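Keep the Paper Bag

My mother-in-law, Ileana Lungu, has one drawer in her kitchen for paper bags. When I first came to this country I thought it was a little funny. Now I have the same drawer, and I want to defend it, because every December some magazine writes that we must throw away such things and breathe freely.

I grew up in a house where a gift was carried in the hands. You knocked, you gave the plate, and the plate went back to you the next week with something else on it. I still like this very much. But in a city building with 39 apartments you don't carry a plate in the elevator, and you can't be sure the plate will come home. So we use bags, and I have come to believe that the bag is a part of the gift.

A neighbor of mine, Yannick Lacroix, does not agree. He says the bag is advertising for the bakery and the customer is the one who pays for it. For plain bags with a big logo I accept this. A holiday bag is a different matter. Somebody drew it. Somebody decided how red the red should be, and how many little stars can fit before it becomes too much. When you put it on the counter, the kitchen knows that it is a holiday, even if you worked until seven and the floor is not swept.

The Lunar New Year bags are, in my opinion, the best of all. I don't celebrate this holiday by birth, I learned it from friends and from the shops on my street. What I admire is that the designers are not afraid of filling the paper. Lanterns, knots, a gourd, a coin with the square hole, everything in red and black on white, and it stays cheerful. Most of our December bags have one gold snowflake in the corner, as if the paper was shy.
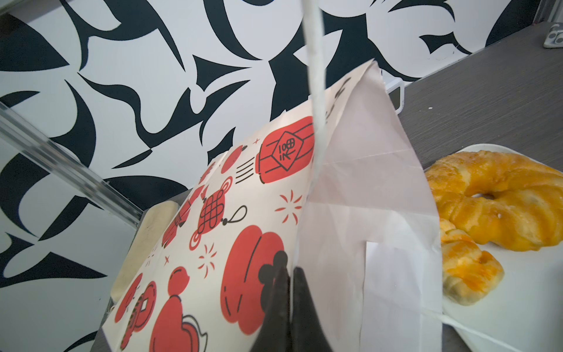 Should you keep a bag that had pastries in it? Keep it if the bottom is clean and dry, and if there is grease, cut out the good printed side and recycle or throw away the rest according to your town's rules.

I do this with small scissors at the table, the same evening. If I leave it for tomorrow, the bag gets a receipt inside, then a second receipt, then a battery, and after one month it is a bag of garbage with a nice picture. The cut pieces become gift tags. The bigger ones I put at the bottom of a cookie tin, under baking paper, where they surprise whoever finishes the cookies.

The whole bags I fold along the old creases and never make new ones. The side panel goes in first, then the bottom comes up, and the string handle stays inside so it doesn't catch on the others. Ileana irons hers, with a towel between. I have tried it and I don't recommend it for thin paper.

Of course there must be a limit. Mine is the drawer. When it doesn't close, the ugliest bag leaves, and this is a more difficult decision than it sounds. Last winter I stood there for a long time with one from a shoe store, very strong, very gray. It left.

People tell me that this is a lot of thinking for some paper. Maybe so. But I have received expensive presents in a plastic sack, and I have received two buns in a bag with lanterns on it, and the buns I remember better. The bag from those buns went later to Safta Gavrilă with walnuts inside, and she has not returned it. I look for it on her shelf when I visit.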